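Le car pour Mendcombe partait à 7 heures, et Visitación Herrero était sur le quai bien avant. Elle avait une valise, un sac en toile et une enveloppe contenant l'acte de vente de la maison de son père. Le chauffeur a mis la valise dans la soute sans rien dire. Il pleuvait un peu.

Elle n'était pas retournée là-bas depuis l'enterrement, au mois de mai. Son frère n'avait pas voulu venir. Il avait signé la procuration à Welton, chez le notaire, puis il était allé déjeuner. Elle ne lui en voulait pas. Ils avaient toujours réparti les choses ainsi : lui signait, elle se déplaçait.

Dans le car, elle a lu quelques pages d'un roman, puis elle a regardé les champs. À Bornonton, une dizaine de lycéens sont montés et ont parlé d'un contrôle de géographie jusqu'à l'arrêt suivant. Elle s'est endormie après.

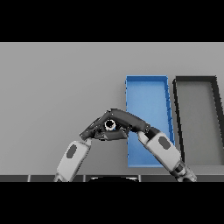

*Deux bacs ouverts, côte à côte. Celui de gauche est bleu.*

La maison sentait le renfermé et le savon noir. Ratih Pasaribu, la voisine, avait ouvert les volets du rez-de-chaussée et laissé un mot sur l'évier : « Le chauffage est en route. Passez quand vous voulez. » Visitación a posé son manteau sur la rampe et elle a commencé par la cuisine.

Le père gardait tout, mais il gardait avec ordre. Les bocaux allaient avec les bocaux, les ficelles étaient enroulées sur des bouts de carton, les notices des appareils dormaient dans un classeur, même celles des appareils disparus. Elle a rempli des sacs pour la déchetterie et des cartons pour la paroisse. Vers midi elle a mangé debout, du pain et une boîte de sardines.

Dans le tiroir de la table, sous les nappes, elle a trouvé les lettres. Il y en avait 37, attachées par un élastique qui s'est cassé dès qu'elle l'a touché. Elles étaient numérotées au crayon dans le coin, de la main de son père. Toutes venaient de Sibiya. Aucune n'était de sa mère.

Elle s'est assise et elle a lu les quatre premières. Une femme y racontait le prix des tomates, une fuite dans un toit, la naissance d'un neveu. Elle remerciait pour l'argent. Elle signait d'une initiale, un L.

## L'après-midi 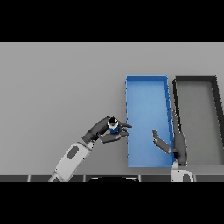 ## Chez la voisine

Ratih Pasaribu a servi le thé dans des verres. Elle avait préparé un gâteau au citron qu'elle trouvait trop sec. Elles ont parlé de l'acheteur, un couple avec un bébé, et de la haie mitoyenne qu'il faudrait bien tailler un jour.

— Vous saviez qu'il écrivait à quelqu'un ? a demandé Visitación.

— Je savais qu'il allait à la poste.

— Souvent ?

— Le jeudi. Il mettait sa veste grise.

Ratih a coupé une deuxième part et l'a poussée vers elle. Dehors, un homme essayait de faire démarrer une voiture. Il a recommencé plusieurs fois, puis il a claqué la portière et il est parti à pied.

— Ma mère était encore en vie ? a dit Visitación.

— Au début, oui.

Elles n'en ont pas dit davantage. Ratih a demandé si elle voulait emporter le reste du gâteau, et elle a répondu oui, pour ne pas la vexer.
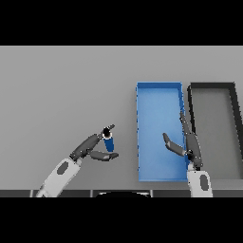
Le soir, Visitación a étalé les lettres sur la table de la cuisine, par ordre de numéro. Elle a lu jusqu'à la huitième et s'est arrêtée là. L'argent servait à payer une école, il n'y avait rien de plus grave pour le moment, et elle avait mal aux yeux. Elle a débarrassé les verres et passé l'éponge, et la table est redevenue comme celle de l'illustration : une surface gris clair, mate, sans une marque. Son père la frottait chaque soir après le repas, en commençant toujours par le côté de la fenêtre.

Elle a appelé son frère vers neuf heures.

— Tu as fini ? a-t-il demandé.

— Presque. Il reste le garage.

— Il y avait quelque chose ?

Elle a regardé le paquet, qu'elle avait refermé avec un bout de ficelle pris dans le placard.

— Des papiers, a-t-elle dit. Je te les montrerai.

Il a dit d'accord. Il a ajouté que la petite avait de la fièvre et qu'il devait la coucher. Elle a raccroché, elle a mangé une tranche du gâteau au citron, qui était sec en effet, et elle est montée chercher des draps.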